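The slow way to teach a steady hand

At the Gavside repair works, old office computers are being used to train a pair of robot arms. The job looks simple and takes a long time to learn.

The first thing visitors ask at Gavside is which of the machines is the clever one. The building has pallets of retired desktop computers stacked by the loading door, a row of benches with screens and cables on them, and, at the far end, a slotted metal table with robot arms standing over it. People expect the arms to be the clever part. For most of the working day, they are being steered by somebody else.

Gavside takes in computers from offices and colleges, repairs what it can and strips the rest for parts. The stripping is the expensive bit. A processor can be sold on if it comes out clean, but the contacts underneath it, or in the socket it sits in, are easily spoiled. A person with a bit of practice can do it safely. The firm wanted to know whether a robot could be shown how.

That question brought in Paltow, a small company that makes software for training robots from demonstration. The idea is an old one. No programmer writes down each movement. A person guides the arms through the job, the computer records the movements along with what the cameras see, and after enough recordings a model is trained to produce similar movements by itself. Paltow's project at Gavside, known as Lastar, began in March and has so far collected 2,334 recordings.

The operator works from a seat facing the arms, with one hand controller for each. Move the controller left and the arm goes left. Squeeze the trigger and the fingers close. New operators tend to pick this up in a morning, then spend weeks finding out how little that has taught them.

The trouble is touch. A person lifting a processor feels when it comes free and feels when it is tilted. Through the controllers, most of that is missing. Operators have to judge by eye, using views from the wrists of the arms and another from the side, and they learn to read small signs: a change in the reflection on the metal, or a finger that has stopped moving when it should still be closing.

Work on the processor socket, from the wrist and from the side of the table.

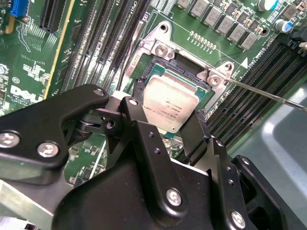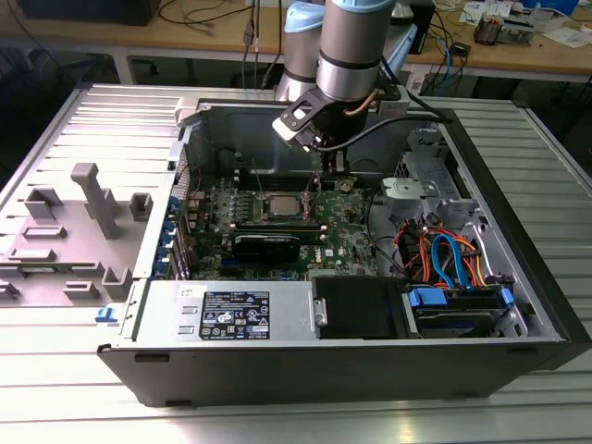
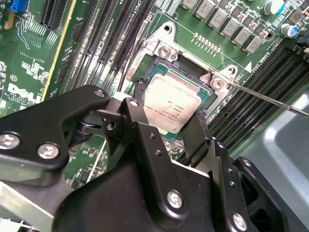
A full recording at Gavside lasts a few minutes if it goes well. Many don't go well, and those are kept too, provided the operator manages to recover. Paltow found early on that a model trained only on tidy demonstrations had no idea what to do once it drifted off course. It would close its fingers next to the chip, lift them with nothing in between, and carry on as though the job were done. Recordings in which a person misses, backs off and tries again gave it something to copy.

So operators are asked not to be too careful. This is harder than it sounds. Most of them came over from the repair benches, where the habit of the place is to get things right first time, and some found it uncomfortable to have their fumbles saved and labelled. One of the bench staff described it as being filmed learning to write with the wrong hand.

There is also the matter of style. Two people will do the same job differently. One comes at the socket from the left, the other straight down. One pauses before gripping, the other doesn't. A model fed an even mixture of the two can end up hesitating between them. For a while Paltow asked everybody to follow a written sequence. The sequence ran to several pages, and operators began reading it instead of watching the screens. It was cut down to a single sheet that says which arm does what and in which order, and leaves the rest alone.

Shifts at the controllers are limited to 45 minutes. After that, operators say, the hands are fine but the eyes go. Judging depth on a flat screen is tiring work, and the recordings made late in a long session were plainly worse. The limit was brought in after the first month. People go back to ordinary bench work in between, and most say they prefer the mixture.

The fingers on the grippers have been changed more than once. The set that came with the arms was too thick to reach past the memory slots without knocking them. The next was thin enough but flexed under load, so the tips crossed when they were squeezed hard. The parts now in use were cut by Karaca, a machine shop a few streets away that had never made anything for a robot before. Its main line of business is brackets for shop shelving. The order was small and the drawings were revised several times, but the shop is near enough that a changed part can be carried back the same afternoon.

Results are mixed. In its most recent round of tests, on computers of a model the system had been trained with, the trained policy finished the task without help in 78 per cent of attempts. On a model with a different layout the figure was low enough that Paltow would prefer to talk about it next year. The failures are not spread evenly. Finding the socket is rarely a problem. Gripping the chip squarely and setting it down again without a tilt account for most of what goes wrong, and these are the same steps that new operators struggle with.

For Gavside, the sums are not yet in favour. A trained member of staff is quicker than the arms and can deal with whatever comes off the pallet, including machines with missing screws, swollen capacitors or a decade of dust. What the firm is hoping for is a system that can be left with a stack of identical computers, the sort that arrives when a college replaces a whole building at once. Those jobs are dull, and they are the ones staff are happiest to give away.

The agreement with Paltow has up to 2 years left to run. The next stage is the cooler, which on many machines is held down by stiff springs and stuck fast with old paste. People get it off with a slight twist and a feel for when to stop. The operators have started practising it at the controllers, and the recordings so far are mostly of things going wrong.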